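Gbeho laundry room back open in Plundton after long wait

Wekumano local news, April

Washing again in Plundton. The shared laundry room at Gbeho, shut since the winter when the drain backed up and took the old floor with it, is open to residents from this week. Doors at 7am. Last load in by 8 in the evening, same as before the closure.

First loads were going in by mid morning. Darks mostly, by the look of it.
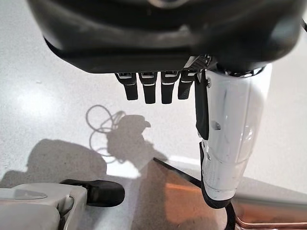 In the laundry room at Gbeho, Plundton, this month. Picture: Wekumano

The closure was meant to last three weeks. It went on a good deal longer than that, partly the drain, partly a wait for parts, partly the floor, which had to come up in one corner and then in the other corner as well. Residents in the Brestia flats across the yard have been taking their washing into town on the bus in the meantime, or doing it in the bath. A notice in the stairwell gave an opening date in February, then that was crossed out and another put in, then that was crossed out too.

So some relief. Also some grumbling, mainly over the price, more on that further down.

What's changed. The floor, obviously. The drain underneath it. The lights, which used to take ages to come on and now don't. The shelf over the sink has gone and isn't being replaced, residents were leaving half bottles of softener on it for months at a time and they leaked. Anything left behind now goes in the cupboard by the door and gets thrown out at the end of the month.

Machines are front loaders, as they were. Four of them in service, and a dryer still to come, delivery promised for next month but we have heard that before. Until then it's the drying lines in the yard or the airer in your own flat. Please don't hang wet things on the stair rail, the note says, and underlines it twice.

Bring a basket, or whatever you carry your washing in. The old trolley had a wheel off and has been scrapped. Plenty of people manage without one. On opening morning a dark wash was going into one machine straight off a woven tray, black things nearly all of it with a bit of royal blue in among them, door swung right back and an amber-brown plastic bin stood on the floor underneath.

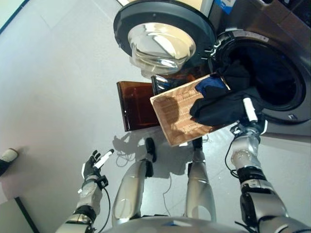

Prices and tokens

Tokens are up. A wash is now two tokens, used to be one, though the tokens themselves cost the same. Sold from the Gbeho front desk in the mornings and from the shop on the corner the rest of the day. Old tokens from before the closure still work, the slot hasn't been changed, so it is worth having a look down the back of the drawer.

Residents who spoke to Wekumano were split on it. One said it was still cheaper than the bus fare plus the launderette. Another said double is double, and that a family with small children will feel it by the end of the month. Gbeho says the rise pays for the drain work and will be looked at again in the autumn. No promise that it comes down.

The rules, such as they are

Three loads at most per household in a day, so that the people who work late get a turn. The booking sheet is on the inside of the door, pencil on a string. Write your flat number, not your name. If a wash has finished and the owner hasn't come back in twenty minutes the next person may lift it out and put it on the side, gently please, there were words about this last year.

Check the drum before you load. Tissues were a problem before and no doubt will be agian. Check pockets. Leave the machine door open when you have finished so the rubber seal can dry, the smell last summer came from doors being kept shut in the heat.

Powder or liquid both fine. No dyes. No dog beds, no horse rugs, no work boots. Duvets up to single size only, anything bigger goes to the launderette in town which has the large drums.

Brestia residents

Brestia flats keep their use of the room on the same terms as Gbeho tenants. There had been a rumour they wouldn't. The yard gate will be unlocked during laundry hours and the light over it has been mended, it was out all winter. Anyone who needs help getting washing across the yard can ask at the front desk, mornings.

Keys handed in during the closure can be picked up from the desk as well, bring something with your flat number on it. Lost keys are charged for.

Still to do: paint on the back wall, a second hook for coats, the dryer. The sink tap drips but it dripped before. Faults to be written in the book on the windowsill with the time and wich machine, as the desk won't take them over the phone.

The room will be shut for one morning later in the month for the drain to be checked over. Notice to go up in the stairwell when there's a date.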